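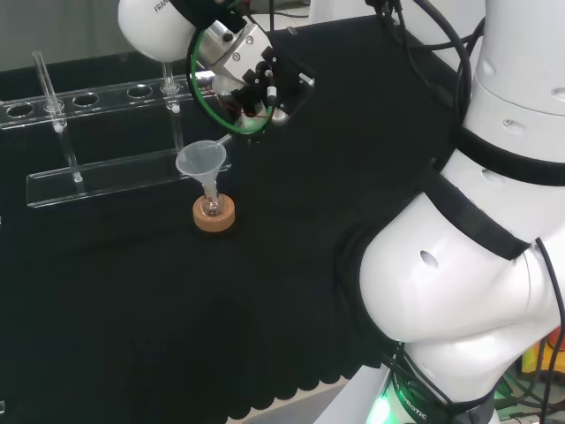
Ordem dos episódios de Kirkau: emissão original ou catálogo?

Koder_leiria
2023-08-24

Estou a rever Kirkau na Istovus e a numeração não coincide com a do guia que tenho guardado. No guia, a temporada 2 tem 14 episódios. No catálogo aparecem 13, e o episódio do julgamento surge antes da audição da Rengifo, o que não faz sentido, já que no julgamento ela é tratada como membro do elenco da companhia. A aplicação está actualizada e testei com legendas em português e em inglês. Falta um episódio ou foi fundido com outro? E qual é a ordem correcta?

Jacobus Swanepoel

Não falta nenhum. O final da temporada 2 foi emitido em duas partes, em noites seguidas, e o guia conta-as em separado. A Istovus usa a versão internacional, com as duas partes montadas num único ficheiro e sem o genérico intermédio. Daí os 13.

A troca é outra questão. O catálogo segue a ordem de produção e a emissão seguiu a ordem narrativa. Para ver pela ordem de emissão:

– audição: listado como 6, ver em quinto lugar
– julgamento: listado como 5, ver em sexto lugar
– restantes: sem alteração

Convém desligar a reprodução automática antes do episódio 4, senão a aplicação avança para o julgamento.

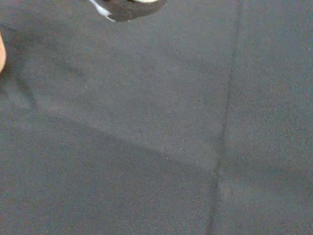 Tecido cinzento-escuro com costura

Quanto às legendas, não têm influência na numeração. O código interno do episódio (no meu caso, 251 para a audição) aparece no ecrã de detalhes e é o mesmo em todos os idiomas.

marta_v

Acho que na caixa de DVD também são 13, mas já não a tenho para confirmar. Eu vi tudo pela ordem do catálogo e percebi a história na mesma.

Koder_leiria

Confirmado, a parte dupla está no último ficheiro. O código também coincide – vou corrigir o guia por aí. Obrigado.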